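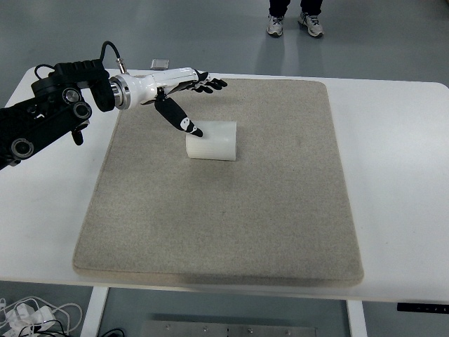 Vol. 2, p. 561

Print this page | E-mail this page

Presidency of Findenero

The presidency of Findenero is the highest office in the island republic of Findenero. Its holder is head of state, commander of the coastguard and keeper of the state seal, but does not run the government day to day, a job that falls to the chief minister. The office is a delightful oddity among small-state presidencies, mixing habits left over from the old harbour councils with rules written after independence, and it has one of the liveliest election customs to be found anywhere.

The president works from Xolalpa, a long, low house in the hills above the capital, Kodik. The official home is in the same grounds. The chief minister and the National Assembly sit in Kodik itself, and the distance between the two, a steep half-hour by road, has shaped the country's political language. To "send it up the hill" means to pass a bill for signing, and a minister who has "been up the hill" too often is suspected of going over the chief minister's head.

Election

The president is chosen by the National Assembly, which has 61 members, meeting together with delegates from every parish. Candidates must be citizens by birth or long residence, must have lived on the islands for the whole of the previous term, and must be under 70 on the day they are nominated. The age rule applies only to nomination, so a president may pass that birthday in office and serve out the term.

Voting is by coloured card and goes on until one candidate has more than half the cards cast. There is no limit to the number of rounds, and between rounds the doors of the chamber are thrown open so that the public can come in and argue with the delegates! This wonderful practice, known as the open hour, comes straight from the harbour council of Vister, where boat owners who had no vote were still allowed to shout. It was nearly dropped when the constitution was drafted, and was saved by a petition from the fishing parishes.

Term and succession

A term lasts five years, and no one may serve more than two. If a president dies, resigns or is too ill to carry on, the Speaker of the Assembly takes over the same day and an election must follow. An acting president may sign bills and receive ambassadors but may not pardon prisoners or call an early election. The acting president also does not move into Xolalpa, and by custom works from a room in the Vister customs house, where the wall maps date from before independence and are still in use.
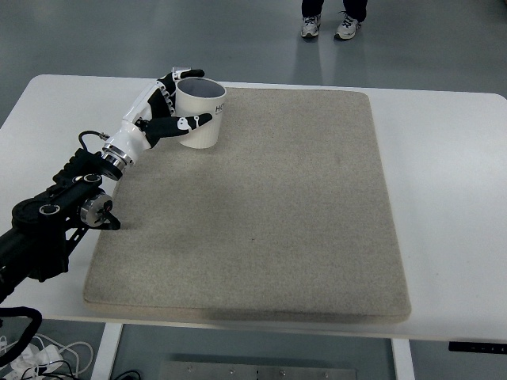

Illness is handled with more care than in many older constitutions. The president may hand over duties for a stated period by letter and take them back in the same way. If no letter is sent, the chief minister can ask the Assembly to appoint a panel of doctors, whose report is read aloud in full. This was considered harsh at the time of drafting, but supporters argued that the islanders would hear it all at the fish market anyway and might as well hear it correctly.

Powers

Most presidential powers are used on advice. The president signs bills, opens each session of the Assembly, and appoints judges and ambassadors from lists drawn up by others. Three powers are personal: the pardon, the right to return a bill once with written reasons, and the right to speak to the nation on any subject on the last evening of April. The April address is hugely popular. Past addresses have dealt with ferry fares, the spelling of village names and the proper depth of wells, and cafés in Kodik stay open late to carry it.

Former presidents

Former presidents receive a pension and a seat in the public gallery, but no vote in the Assembly. Several have gone on to sit in the parish councils where they started, and one parish has had a former president as its clerk. They may not join a political party again while the pension is being paid. A state funeral is offered to every former president and may be refused by the family. The coffin is carried by boat from Kodik to Vister and back, with the harbour lights left burning by day.

See also: Harbour councils; National Assembly of Findenero; Vister customs house.

Article last revised June 2025

Print this page | E-mail this page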